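Ticket 486 - Dramudik hand unit, grip slipping
Status: open, waiting on parts

OK so the left finger pad was creeping again this morning. I pulled both pads, wiped the mounts and put them back at 10 on the torque driver (it was set to 19, oops, my fault from January!). Then I tried it on one of the plastic tubs.

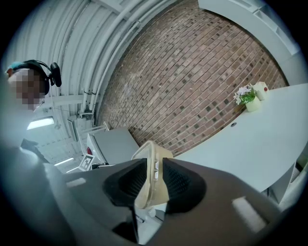 Tub held between the two mesh pads, after refit.

Rizk's sheet says to swap pads at 3,000 cycles and we're past that, so I've ordered a pair from Raremier - please leave the old ones on until they show up.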